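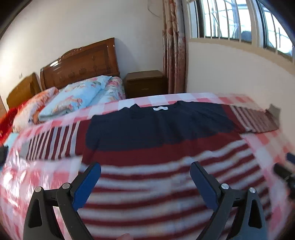

By the second week of January, the folding team at Bollik had grown used to success. Then, on a striped sweater, the left gripper closed on a bunch of knit and wouldn't let go.

The arm kept lifting, as it had been told to, and the sleeve stretched a good deal farther than any sleeve should - you could hear the stitches going, one of the crew told me, a little sadly. It took roughly 30 seconds to find the stop button, which had slid under a pile of laundry.

The trouble was a worn pivot pin, one of 2 supplied by Liltell in the same batch, and a force limit that had been switched off for an earlier test with heavy towels and never switched back on. Both pins have been replaced, the limit now comes on by itself at startup, and the stop button hangs on a cord around the operator's neck. The sweater went home to be mended.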